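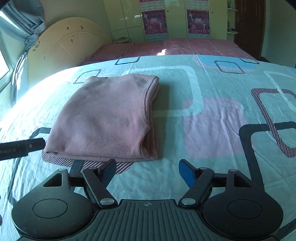 Mokus, issue 522, page 4

Hands on: the two-finger hand gripper at Pravance's open day

I had one question going into the Pravance open day in Praven on 2 February 2023: could I fold a sweater without touching it? I fold laundry for a family of five, so I felt qualified. The bedroom demo was the one I'd circled on the program and I stayed there far longer than I'd planned.

You hold the gripper in your hand, a camera sits above it, and whatever you do is recorded so that a robot arm can learn the move later. Luana Guimarães, who was running the room, gave me a very short introduction and then let me get on with it. I liked that a lot!

The blue fingers are the best part. They close evenly, they don't snag, and with a ribbed knit you can feel through the handle when you've caught one layer and when you've caught two (my first try was two, and the whole sweater came up like a fish). After a few goes I had stopped thinking about the linkage at all and was just thinking about the sleeve. I can't say that about many tools I've tried for these pages.

Working with a gripper in each hand is harder. One has to hold still while the other travels, and my left hand has never held still for anything. Baldur Oddsson, on the other side of the bed, told me to park one finger on the edge of the cloth and leave it there before moving the other. Good advice – it took me straight from a lump to something I'd put in a drawer.

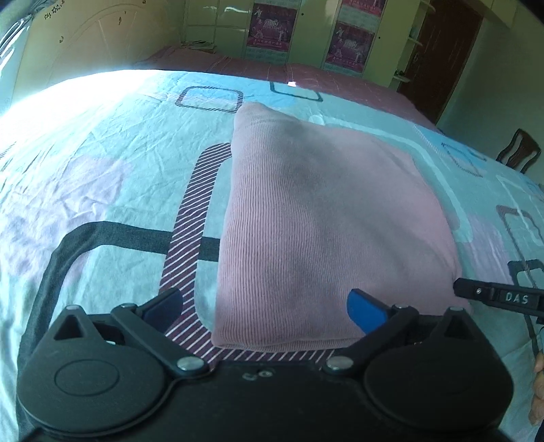 Pink knit on the patterned sheet, with the fingers of two grippers close by.

Now the grumbles. The black body is wide, and those round housings hide whatever is right under your wrist, so I kept leaning sideways to find the hem. My forearm was tired before my patience was. And I'd have liked a smaller size to try, as I have short fingers and had to stretch for the trigger.

I also wish there had been more kinds of cloth. Knitwear is friendly stuff and forgives a clumsy pinch. Guimarães said fitted sheets are planned for the March session, and if they can make those look easy I'll bring my own.

The other rooms were fine. Tang, the kitchen demo, had a long line and I only saw the end of it, a mug going onto a shelf. I went back to the bedroom and folded the sweater again.

Comfort: fair. Control: excellent. Would I go back? Yes, and I've already put my name down for March.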